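How do I get my dad's childhood stories down before they're gone?
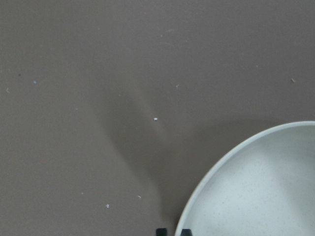 Pieter Jacobs
Start with the smell of something. I know that sounds goofy, but if you ask an older person "what was your childhood like" you get "oh, it was fine, we were poor." Ask what the kitchen smelled like in the morning and you'll be there till supper.

Original question, posted by Sigita Rätsep
My dad grew up in Ramanauskas, a wide spot in the road with a feed store, a church and a school with two rooms. When I was little he told stories all the time, mostly in the truck, and I half listened because I was ten and wanted the radio on. Now I'm the one asking and he clams up! I bought him one of those fill-in-the-blank memory books at Christmas and he wrote "yes" under "Did you have any pets?" and that was the end of it.

I know there was a mule that got into the church. I know there was a flood, and a teacher who kept a pistol in her desk (or that may have been a different school, my aunt says it was). I want the whole thing in his words, for my kids. He's coming to stay with us in June. Do I record him? Do I write while he talks? And what do I do when he and my aunt tell the same story two different ways? She's four years older and swears he wasn't even born for the mule.

Pieter Jacobs (continued, hit post too soon)
OK so, more on this. I did it with my mother over two winters and ended up with 4000 words about the house she was born in, which doesn't sound like much until you remember she once told a census taker it was none of his business where she was born.

What worked for us was doing something else at the same time. Shelling peas, driving, folding towels. Face to face across a table she sat up straight and talked like she was in court. In the car she'd see a barn and off she'd go. I kept my phone in the cup holder with the recorder running. I had asked her once if that was OK and she said "suit yourself" and never mentioned it again.

Don't correct him. I made that mistake early on. She said the creek was a mile from the house and I'd walked it, it's maybe a quarter, and I said so. No more creek stories for a month.

As for the mule, write down both! Put his version, then put hers right after it with her name on it. My cousins like the arguments better than the stories.

And get names while you can. Who lived in the next house, who drove the school bus, who cut hair. I have a great story about a man who fell in the Dremach well and came up cussing, and I've got no idea who he was. Mom just called him "that fool" and I didn't ask.

Heino Mockus
Get a real recorder. Phones run out of room.

Gunārs Paju
I'm probably closer to your dad's age than yours, so take this from the other side. My daughter sent me a list of 700 questions she printed off someplace. I looked at page one and went out to the garage. It felt like homework.

Then my grandson asked me if I ever got a whipping at school and I talked for an hour and a half. It was the way he asked, I think, he really wanted to know if I'd cried. (I had.) So if your kids are old enough, turn them loose on him.

Something else that got me going was a map. I sat down with a pencil and drew our road, starting at the Wendenov place and going down to the bridge, and every house I put in had somebody in it. I'd forgotten the Ekus brothers completely until I got to their mailbox. They kept bees and had one good coat between them, so you never saw both in church the same morning. Have him draw it, bad as he wants. Mine has a pond on the wrong side of the road and I left it.

Also he may be quiet because there's a part he doesn't care to tell. I have a couple of those. Let him go around it.

Sigita Rätsep
Oh I love the map idea, thank you! He used to be a great one for drawing on napkins. I called my aunt about the mule again last night and now she says it was a cow.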